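2022-01-24 — carnet d'atelier, cuisine miniature

Repris le plan de travail après la pause de novembre. Le projet Genstead demande une disposition stable de la petite cuisine, avec les mêmes accessoires à la même place d'une séance à l'autre. J'ai ressorti la fiche 3119 et corrigé ce qui ne correspondait plus.

Nettoyage d'abord. Chiffon humide sur toutes les surfaces, puis chiffon sec. Le rose marque moins que le noir, mais il faut le regarder de biais pour voir les traces de doigts. Le produit Jillico laisse un film, je suis revenu à l'eau savonneuse.

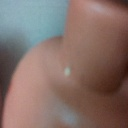 Séché ensuite à l'air libre, sans chauffage. J'ai noté dans la fiche de ne pas utiliser d'alcool sur les pièces roses tant que l'essai sur la chute de plastique n'est pas terminé. Résultat attendu dans 7 jours.

Disposition retenue :

- spatule crème à gauche sur le plan noir, manche vers le haut ;
- planche à découper ronde, en bois clair, en bas à droite de la spatule ;
- les deux brûleurs gris foncé restent dégagés ;
- petite tasse crème côté rose, à la limite du noir.

La tasse est le point faible. Placée si près de la jonction, elle se décale facilement quand on range autour. J'ai essayé un repère au crayon gras sur une chute — il part au premier coup de chiffon. À voir avec une pastille autocollante découpée à 6 mm, référence 1787 chez Woditz. La planche, elle, ne pose pas de problème.

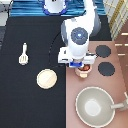
Faut-il coller la spatule et la planche au plan noir ?

On les laisse libres. La disposition doit pouvoir changer entre deux séries, et la colle abîmerait la surface.

Reste à faire : recopier la disposition au propre, commander les pastilles, rendre à l'atelier Madigan la boîte de chutes. La fiche 3119 est dans le classeur gris, l'ancienne version est barrée mais je l'ai gardée derrière.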